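The Sorting Table

Riaan Adams did not believe in the fruit. He had paid 20 for the lot at Ostia, and the woman at the stall had sworn it would all be ripe by Wednesday.

"Ripe," he said. "Look at it."

"The mandarin's fine," said Ayane Yoshida.

"The mandarin is orange. Fine is another matter."

She went on sorting. The lemon-colored thing could stay in the green basin, she said, and the small ones would go on the table where people could reach them.

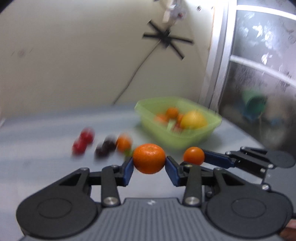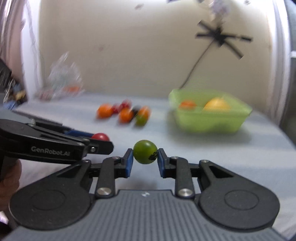 "And that green one?" Riaan asked. "Your aunt will eat that, will she?"

"She'll put it on a windowsill."

"For how long?"

"Until it turns."

He had heard this before, about a melon in October. It sat on the sill for 3 weeks and went from hard to bad with no stop in between – he had checked it every morning. Ayane remembered it as a good melon.

"Taste something, then," she said, and pushed the bowl of cherries his way.

He took the smallest one and chewed for a long time.

"Well?"

"It's a cherry," he admitted, and looked around for somewhere to put the stone.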